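How to fold waffle towels so the edges stay straight?

Posted in Home and Laundry

Itsuki Kaneko
I moved to Prinddale in May and for the new apartment I bought a set of white towels, the waffle kind. They are nice to use, but I have a problem with folding. After washing at 60 degrees the small squares pull together and the towel is not a rectangle anymore. One side becomes longer than the other. When I fold it in half the corners don't meet, and on the shelf the pile leans to one side.

I also have smooth white cotton cloths, and these I can fold without any trouble. My shelf is 23 cm deep, so I need to fold in three parts, and then every small mistake becomes three times bigger. I tried ironing one towel, but it became flat and ugly, and I think it takes less water now.

What I do at present: I lay the cloth down, take a small fold of it and pull until the line comes straight. It helps a little — but the creases go to another place.
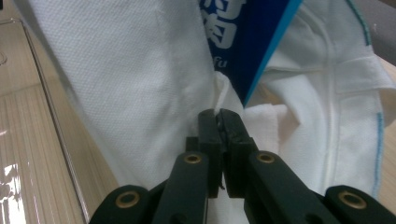

Yensuk
Pulling at one point is the mistake, in my opinion. Waffle fabric stretches very easily in one small place and then you have a ridge there. Take the two corners of the short side, one in each hand, and snap the towel two times in the air when it comes out of the washer. Then turn it and do the same from the other short side. After this, lay it on a table and push with flat hands from the middle to the outside. I dry mine on a rack, never on a line with pins, and I fold them when they are still a very little bit warm from the sun.

For your shelf: fold the long sides to the middle first, then in three. The uneven edge stays inside.

Wira
just roll them. I rolled all my towels for 15 years and no one complained

Vutley
Did you wash them together with the smooth cloths? In my house the waffle ones shrink more, so I wash them alone. It is normal that new ones shrink in the first washes, and after that the shape changes less. Check the label also. Mine says 40, and I had washed them hotter for a long time before I read it.

Itsuki Kaneko
Thank you, I did wash everything together. I tried the snapping this morning with two towels and the corners are closer, one is still 7 mm off. The long sides to the middle works well on my shelf. Rolling I cannot do, the shelf is too low for it.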